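3.2 What people keep on the kitchen counter, and why it stays there

I went into this part of the study thinking I'd be writing about storage. I had a whole outline about cabinets, drawer depth, the reach from the sink, all that good stuff. Then the diaries started coming back from Tenwood and Grovton and hardly anyone wanted to talk about cabinets. They wanted to tell me about the counter! So the outline went in the recycling and this section is about counters.

A quick reminder of who we're dealing with. We mailed out 300 diary packets in February, split between the two towns, and people were asked to write down every object that sat on their main counter for a full week and anything that made them move it. I got 57 usable diaries from Tenwood and 43 from Grovton, and together they gave me 1334 separate entries to code. I did the coding myself, twice, a few weeks apart, and where my two passes disagreed I went back to the diary and read the whole page again. It's slow, but you end up knowing these kitchens pretty well.

The first thing I noticed is that people sort their counter things by whether they'd be embarrassed to put them away. I don't have a better way to say it. One woman in Grovton wrote three pages on a sugar bowl she never uses (she takes her coffee black and so does her husband) and she said that putting it in a cabinet would feel like telling her mother to leave the room. I coded that as "kept for a person." I started with four codes and that one wasn't among them. By the second pass it was one of my biggest groups.

The other groups are easier to explain. "Kept for use" is your coffee maker, your knife block, the salt. "Kept for looks" is the pottery and the little figures and the bowl that holds nothing. "Kept for later" is the mail, the library book, the light bulb that needs to go back to the store. I fought with myself over fruit for a long time. Some people clearly buy lemons to eat and others buy lemons to look at, and a few told me so in as many words. In the end I let fruit go wherever the diary pointed me, even if that meant the same bag of lemons landed in two groups in two houses.

Now, the towns. Tenwood is mostly older homes with short counters, and I fully expected the "looks" group to get squeezed out there. Less room, fewer knickknacks, right? It didn't go that way. Tenwood people moved the useful things first. Toasters went on top of refrigerators, kettles went on the stove, and one family kept the blender in the hall closet next to the vacuum and walked it back and forth each morning – all so a row of small vases could stay by the window. In Grovton, with the newer kitchens and the long islands, things tended to spread out and nobody had to choose.

I also asked about surfaces, mostly as an afterthought, and I wish I'd given the question more space. People with patterned stone or stone-look counters said again and again that they liked having a few objects grouped together on it, and people with plain white counters talked more about keeping them clear. I can't say the pattern causes anything. Folks who like a busy counter may well pick a busy counter. But the word "cluster" came up on its own in several diaries, and I've borrowed it for the rest of the paper.

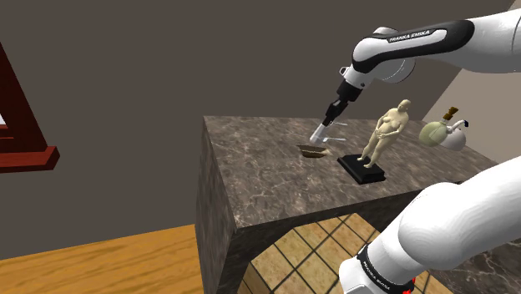
Figure 4. Grouped vessels, a boat-shaped dish and a statuette on a dark marble-patterned counter (computer rendering).

A cluster, the way I'm using it, is any group of things that gets moved as a group. If you wipe the counter and lift each piece and set it back in the same spot, you've got a cluster. If you shove it all to one side with your forearm, you've got a pile, and I coded piles under "kept for later" no matter what was in them. The Tanui checklist, which I used for the follow-up calls, doesn't make this split, so I added a line for it in pencil and later typed it up properly.

Clusters turned out to be very stable. Most of the ones written down on the first day of a diary were still there on the last, minus a piece or plus a piece. Piles came and went. The Ivow coding sheet in the appendix shows both, with the moves marked by hour, and I'd point readers there before they take my word for it. The hours are a little rough in the Tenwood set – people filled in the evening entries the next morning, and they were nice enough to say so in the margins.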